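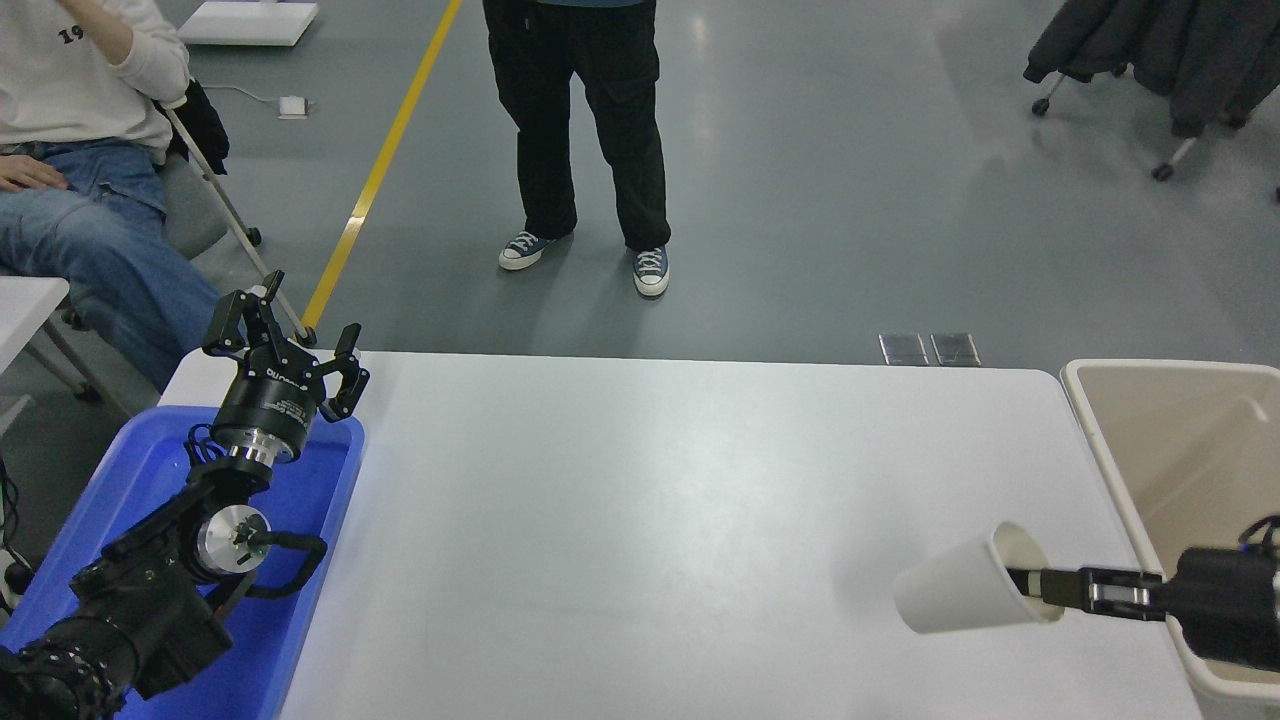 A paper cup on its side, over a white table.

Workshop / Audio and Records / Cleaning and Storing Vinyl at Home

Most surface noise on a used hip-hop or R&B record comes from dust and skin oil in the groove, and both can be removed at a kitchen table. The method below is for 12-inch vinyl. Do not use it on shellac 78s, which are damaged by alcohol.

Supplies

Distilled water, isopropyl alcohol, a carbon fiber brush, two microfiber cloths without stitched hems, a goat-hair or soft nylon pad, and a dish rack with slots wide enough to hold a record by its edge. Tap water leaves mineral deposits that are harder to remove than the dust was. Keep one cloth for the wet stage and one for the dry stage, and mark them.

Mixing the fluid

Combine 400 ml of distilled water with 100 ml of isopropyl alcohol and 2 drops of plain dish soap. Scented or moisturizing soaps leave a film. Label the bottle with the contents and the month. A batch mixed in December should be gone or poured out by March. Mix only what will be used, near an open window, and cap it between records.

Dry pass

1. Put the record on the turntable mat with the tonearm locked.
2. Start the platter. Rest the carbon fiber brush across the grooves with no added pressure for 3 turns.
3. Sweep the brush slowly outward and off the edge.
4. Clean the brush on its own metal bar. Do not touch the bristles.

A record that was played last week and went straight back into its sleeve needs nothing more.

Wet pass

Move the record off the turntable and onto a clean folded towel. Cover the label with a plastic lid of the same diameter, held down by hand. Label ink from small pressings runs easily, and the Wulla twelve-inch singles are the worst I have handled: the red comes off on a damp finger.

Wet the pad until it is damp through but does not drip. Follow the grooves in an arc, never across them. Go over each section several times, lifting the pad between sections so that dirt is not carried forward. Rinse the pad in distilled water before turning the record over. Then wipe both sides with distilled water alone. Skipping the rinse is the usual reason a cleaned record sounds worse than before: dried soap collects on the stylus as gray fluff.

Blot with the dry cloth and stand the record in the rack. Leave it until no moisture shows when it is tilted under a lamp. Do not use a hair dryer.

Stubborn marks

Fingerprints: repeat the wet pass on that area only.

Price sticker residue on the jacket: a little lighter fluid on a cotton swab works on laminated jackets. On uncoated board it leaves a permanent dark spot, so leave the sticker alone.

Mold: work outdoors, discard the inner sleeve, and clean the record twice. If it still ticks at regular intervals, the groove wall is damaged and no cleaning will fix it.

Scratches: wood glue peels and similar treatments remove debris. They do not fill scratches.

Sleeves and shelving

Replace paper inner sleeves with polyethylene-lined ones. Zinash Hadgu, who has DJ'd from the same crates for years, stores the record in its new sleeve behind the jacket, inside a clear outer. This prevents seam splits, and I have switched to it for double albums.

Store records upright, snug but loose enough that one can be pulled with two fingers. Leaning records warp. The Flavier cube shelf is deep enough for a 12-inch jacket; the Pellegrini is not, and lets the jackets overhang at the front. Keep either one off an exterior wall and away from radiators. A full collection is heavy, and mine, at 2000 records, had to be split between two rooms — fasten tall units to the studs before loading them.

Stylus

Clean the stylus from back to front only, with a dry brush. The small brush supplied with the Sesix cartridge is adequate. Ebise Gashaw uses a square of dry melamine foam, lowering the stylus onto it with the cue lever and lifting it straight off. Check the tracking force again afterward if the cartridge has been bumped.

Cloths can be machine washed without fabric softener and air dried.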